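**Trunuvdale bedding and clothing reuse: progress to the end of February**

Prepared for the Kovetti fund by Hagos Derese

We have now spent 2,527 of the grant, mostly on rent, washing and shelving. The remaining money is set aside for the second collection round. Intake has been steady since the Grustness drop-off point opened, and we have passed 600 items since the start of the project.

Quilts are still the slowest part of the work. They take up a lot of space, and each one has to be opened out, checked on both sides for worn edging and folded again before it can go on a shelf. Clothes that come in with the bedding are separated at the same stage.

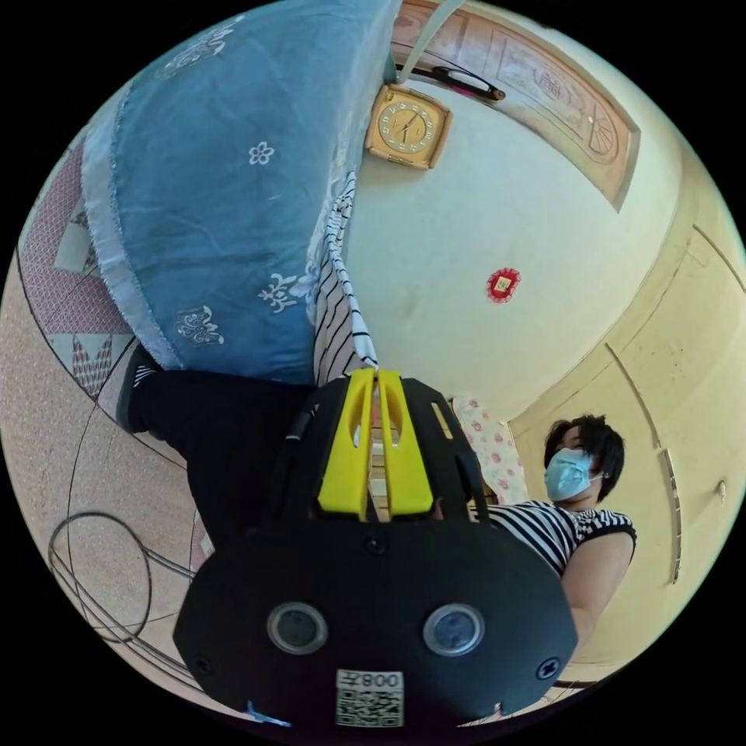 Patterned quilts with a frayed border are kept if the main fabric is sound. Volkan Başaran has agreed to re-edge them at the Avcı workshop and has taken seven so far. Striped and plain tops go straight to the clothing rail once they have been checked for stains.

We aimed to have 90 households supplied by this point and are behind on that, mainly due to the late start on deliveries. Two delivery slots a week are now agreed, one in the morning and one at 4 pm.

Still to do before the next report:

- order more large storage bags
- agree a folding size for double quilts
- send the washing invoices to Kovetti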